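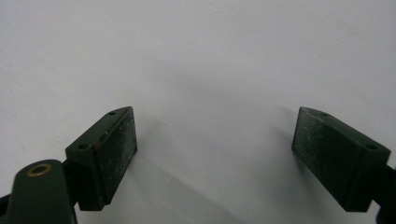

Week 6: Can it wipe the counter yet?

Wiping a flat surface is the chore every robot company promises first, and it deserves a harder look than the brochures give it. A person does it while thinking about lunch. A machine has to find the cloth, pick it up, press hard enough to clean and softly enough not to stall, and know when to quit. Start with the picking up. Two jaws standing open over plain white, with rough, speckled pads on their inner faces, are about as simple as a hand gets, and those pads have already collected specks of their own. Grip is friction, and friction gets dirty. Put that in your notes; it comes back in Week 8.

The Premavo trial (reading 2) ran 300 wipes in a test kitchen. The arm finished 64 without help. The press release called this "promising," a word we will be keeping a list of.

Plello went the other way and bolted its machine to one bench in a parts shop. Same cloth, same bench, same spot: around 3,000 wipes between faults. Then the shop moved the bench.

Terms to know: compliance, contact force, recovery, "autonomous" (see also: person with a tablet).

For Wednesday: read Postance, pages 1 to 33, and skip the appendix unless you enjoy torque tables. Then wipe a table at home and write down every decision you make. One page. Rees Hall, room as usual, bring the cloth.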